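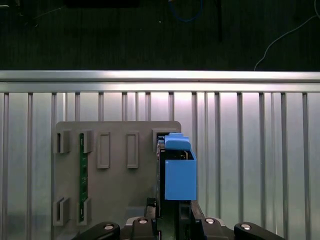
Couldn't you just tell it where the board is? A reader put that to us after the October newsletter, and it has been argued over in the tea room at Melach ever since. You could, for one board in one place. Ciken is after something more useful than that: an arm that can cope when the part is turned a little, or the plate has been put up slightly higher than yesterday, or a cable has wandered across the way in. For that it needs examples, lots of them, done by people, and since the new year gathering them has been our main job.

Update from the Ciken bench, 2022-03-22

We have 236 good examples in the set for the plate task and 141 for the computer case, and the aim is 2,000 across both before we train the full model. It sounds a long way off, but the pace has picked up enormously. In the early weeks we were pleased to get through a morning without having to restart something. Now a good week brings in up to 200 attempts before checking, and it's a joy to see the list fill up!

An example, for anyone new to these pages, is one complete go at a task with a person guiding the arm from start to finish. The wrist camera records all the way through, along with where the arm is and how far the gripper is open. Dindum, our recording program, stamps everything with the same clock and saves it as one file. Later the learning system gets the pictures and has to work out what the person did next. Do that over enough files and it begins to make sensible guesses of its own.

The plate task is the one people like to try first. The grey plate is 3D-printed and goes up on the ribbed panel, with brackets for holding small circuit boards upright. The blue part has to be brought to the board, lined up and left there. It sounds like nothing. Then you try it through a gripper with two fingers and find out how much your own hands have been doing for you all these years. Newcomers nearly always come in too fast, stop dead a whisker away, and then creep. We keep those files. A careful, slightly nervous approach is perfectly good teaching as long as it ends in the right place.

What we don't keep is a go where the person looked away, or the part slipped and was put back by hand while the recording was still running. Dindum has a discard key for this and everyone is encouraged to use it freely. Early on people were shy of it, as if a thrown-out file counted against them. It doesn't, and the set is far better for it.

We have also become much fussier about variety. When we looked back at the first batch, nearly every example began with the arm in the same comfortable position, and a test model trained on those files was lovely to watch until we shifted the start by a hand's width. Then it reached confidently for thin air. So there is now a short card for each session saying where to start from, which way round to have the part, and whether to have the lights up or down. The shiny panel makes the last one matter more than we expected — the reflections move about a great deal, and a model can easily fix on a bright patch of metal as if it were a landmark.

Then there is the computer case, which came on to the bench when Mabuza lent us a shelf of old desktops. 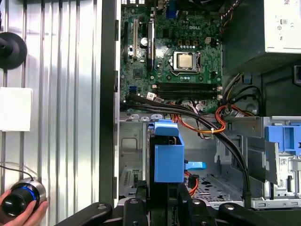 It looks like far too much going on for a machine to learn from, a subscriber wrote when we first described working inside a desktop. We had the same worry, and we think the mess is what makes it worth doing. Everything is close together in there: the motherboard, the sweep of black data cables, the power wires, the metal drive cage with its blue plastic caddy and bracket. The gripper has to come in beside all of it. A person deals with this by tilting their head and nudging a wire aside, hardly noticing. We want the nudging in the examples too, and so the instructions now say to move a cable if you would naturally move it, and to leave it alone if you wouldn't.

This has made the case examples longer and more uneven than the plate ones. Two people will go in from different sides and both do it well. There was a lively discussion about whether to pick one way and make everybody stick to it. For now we are letting people choose and noting which side they came from, so that we can split the set later if the model gets muddled. My own hunch is that it will want plenty more files before it settles, and I'm very happy to be proved wrong.

The knob controller has earned its place on the bench as well. Most of us took to it quickly, and small turns feel much more natural under the fingers than tapping at keys. A couple of left-handers have asked for the cable to be led off the other way, and that is on the list.

A few practical notes for anyone booked in over the coming weeks. Sessions are an hour, with a proper break in the middle, and please do take it. Tired hands make jerky files. Read the card before you start Dindum, and say the card number aloud at the beginning so whoever is checking can match it up. If a bolt on the gripper looks loose, stop and fetch one of us. Long sleeves are best rolled up when you are working near the case. Please leave the plate where you found it, unless the card says to move it.

Checking is the job we are shortest of help with. It means watching files back at double speed and marking the moment the gripper closes and the moment it lets go. It's quieter than driving the arm, but you learn a tremendous amount from seeing how other people tackle the same awkward corner, and several of our best drivers began there. No experience is needed and it can be done from home once we've set you up with a login.

The next step is a small trial model on the plate task alone, using only the files that have been checked. We'll run it from the start positions on the cards and then from a few it has never seen. Whatever it does, we'll report it in the next issue, wobbles and all.

Recent items
Dindum: new discard key and other changes
Old desktops wanted, working or otherwise
Notes from the Mabuza visit
How we choose start positions
Melach open afternoon: what we showed
October newsletter: getting the arm up and running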